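4. Estimación del contacto en telas sin soporte rígido

4.1. Planteamiento

El planificador descrito en la sección 3 supone que la superficie de trabajo se deforma poco durante la ejecución. La hipótesis se cumple con papel y con tablero, pero deja de ser válida cuando el objeto es un tejido, cuya forma cambia con cada contacto. En esta sección se presenta el módulo de percepción que sustituye al modelo de plano fijo y se explica cómo se incorpora al controlador de Mulla, nuestro entorno de ejecución.

Los datos proceden de demostraciones humanas registradas con una pinza manual. El conjunto Burnthorpe reúne 700 secuencias, divididas en dos grupos según la tarea: trazado sobre tela y manipulación de paños. Las dos comparten los mismos dedos y la misma disposición de lentes, lo que permite entrenar un único codificador visual y separar las salidas en la última etapa.

4.2. Trazado sobre tela

En las secuencias de trazado, la política debe predecir a la vez la trayectoria de la punta y la distancia a la superficie. La segunda magnitud resulta más difícil de estimar. Los pliegues suaves producen variaciones de intensidad parecidas a las que produce una sombra, y un detector basado solo en gradientes confunde ambos casos. La figura 4 corresponde a una de las secuencias en las que el detector inicial situaba un pliegue falso en el contorno de la sombra.
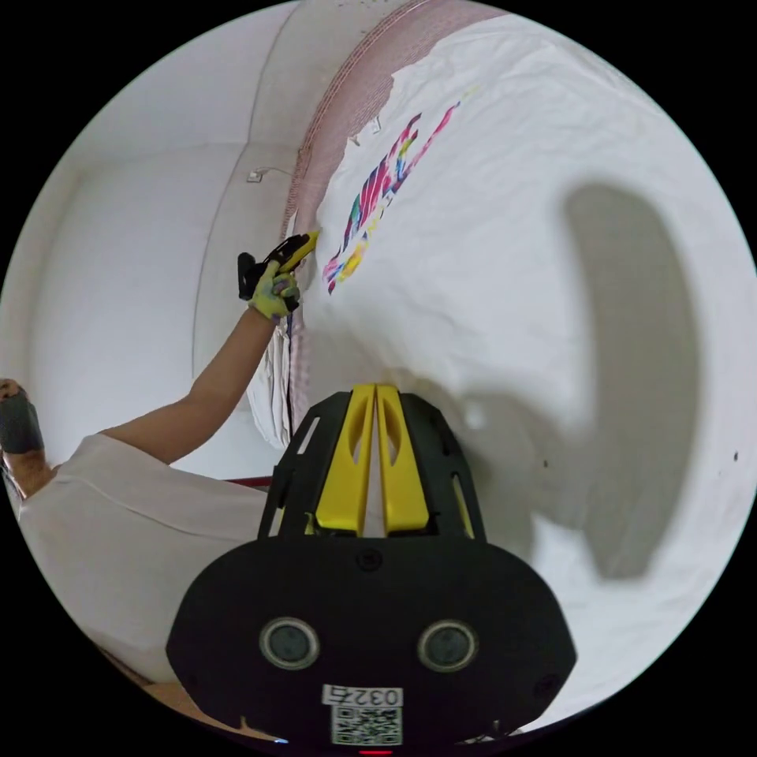 Figura 4. Demostración de trazado sobre tela blanca. La sombra gris cae sobre la zona arrugada, a la derecha de los trazos de color.

Para resolver la ambigüedad se añadió una rama que predice un mapa de sombra de baja resolución. El mapa no se utiliza como máscara. Se concatena con las características del codificador y es la red la que decide su peso. Las anotaciones de esta rama las hicieron Uliana Yurchenko y Zlata Zakharchenko sobre 36 secuencias, con un criterio común: se marca el interior de la sombra y se deja sin etiqueta la franja de penumbra.

El color de los trazos se emplea como referencia adicional. Cuando hay pintura visible cerca de la punta, el módulo ajusta el último tramo del trazo y lo usa para corregir la deriva de la pose estimada. Si no la hay, la corrección se desactiva y el controlador depende solo de la odometría visual.

4.3. Sujeción de paños

En el segundo grupo de secuencias la tela se encuentra entre los dedos y oculta parte del fondo. El problema pasa a ser de segmentación: hay que separar el paño sujeto de una pared también blanca, con muy poco contraste entre ambos. El fondo introduce una segunda dificultad cuando contiene texturas repetitivas, como la estera trenzada de la figura 5. El patrón diagonal genera correspondencias erróneas entre imágenes consecutivas y, en las primeras pruebas, desplazaba la estimación de pose a lo largo de la dirección de las tiras.

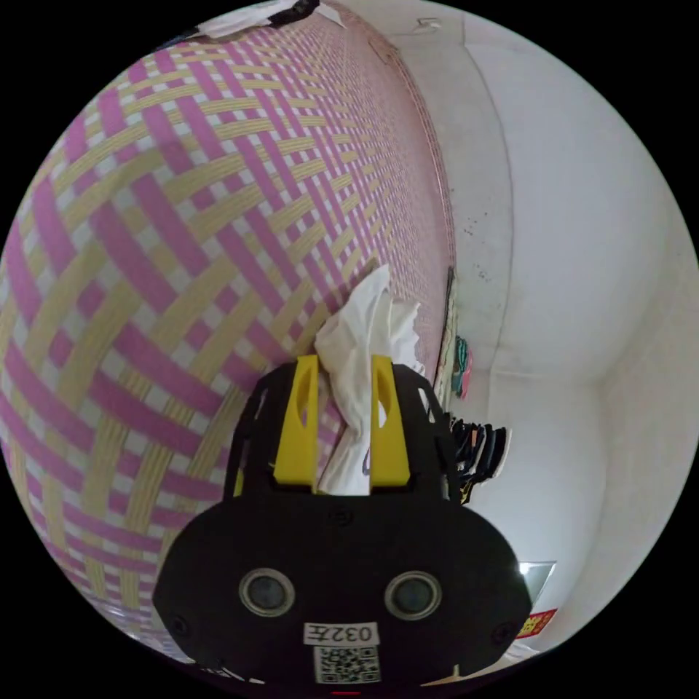
Figura 5. Paño blanco arrugado entre los dedos de la pinza, con la estera trenzada a la izquierda y la pared blanca a la derecha.

La solución adoptada es un filtro de coherencia local, implementado por Ivan Dovhaniuk dentro de la biblioteca Onyshchenko. Para cada punto se conservan hasta 16 candidatos de correspondencia y se descartan los que no son compatibles con el movimiento de sus vecinos. La distorsión de la lente obliga a calcular esa compatibilidad sobre rayos y no sobre píxeles, porque las tiras se ven anchas cerca del borde inferior y muy finas hacia la parte superior. El coste adicional es de unos 14 milisegundos por imagen en el equipo de pruebas.

La segmentación del paño se inicializa en el hueco entre los dedos, cuya posición se conoce por calibración, y se propaga hacia arriba. Este punto de partida evita tener que buscar la tela en toda la imagen. Falla cuando el paño está tan comprimido que apenas asoma por encima de los dedos; en ese caso el módulo devuelve un estado indeterminado y el controlador mantiene la última orden de apertura.

4.4. Integración en el controlador

Los dos módulos publican su salida con una misma estructura: pose, distancia o extensión de la tela, y una medida de confianza. El controlador reduce la velocidad en proporción a esta última. Miroslava Bilyk probó también una regla por umbral, que provocaba paradas frecuentes en las zonas con sombra y se abandonó. Los parámetros definitivos son los de la versión Judside del planificador y se mantienen sin cambios en todos los experimentos de la sección 5.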